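Paper Afternoons: the gallery
Posted 2022-08-06 by Dilani Talukder

Hello again! I promised everyone who came by the Eynon room that I would put up a page about our paper afternoons, and it has only taken me most of the summer. For anyone new, we meet to make things out of paper: cards, little books, long wobbly garlands, whatever people feel like. I bring the supplies and the cookies, Gerrit Dierckx brings his enormous box of scraps, and we go until the light gets bad.

The whole thing began in December with 8 of us making holiday cards at my place in Lurnmont. I had bought one glue stick. One! We passed it up and down the table all afternoon and still got the cards done, mostly, and people asked when the next one was. So I kept going (and bought more glue).

A few words about paper before the picture, as I get asked all the time. Plain white is what I hand out first, and I like people to tear it at least once before they reach for scissors. A torn edge takes glue so nicely, and when you lay one piece over another you get that soft feathery line that looks like snow, or surf, or a hill a long way off. If you want a straighter tear, fold it first, run your thumbnail down the crease a few times, then pull slowly toward you. Gerrit wets the crease with a paintbrush. He gets better edges than I do and I am trying to be a grown-up about it.

Glue sticks over white glue, every time, for flat work. White glue makes thin paper ripple and then you spend the evening with your project under a stack of cookbooks. Go right out to the edges, put the glue on the smaller piece, and wind the stick back down before the cap goes on or you will squash the top. I have squashed so many tops.

And look at that wood!

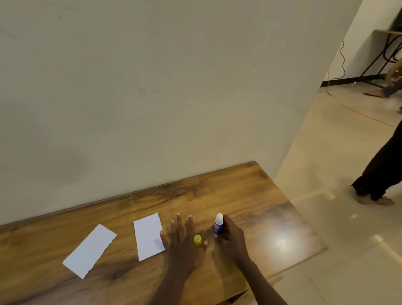 I love working on a table with that much pattern in it, all the swirls and knots and honey-colored patches, though I will say it is murder for finding a dropped sequin. Plain white paper shows up beautifully on it, and that is half the pleasure of sitting down to start something. If you are fussier than me about glue on the furniture, put down an old magazine and turn to a fresh page whenever the last one gets sticky.

Next up is the Wonach book, the little folded kind with 3 pockets that Gerrit has been promising to teach us. Bring a ribbon if you have one, any color, and something flat to keep in the pockets. Ticket stubs are perfect. I'll have tea on!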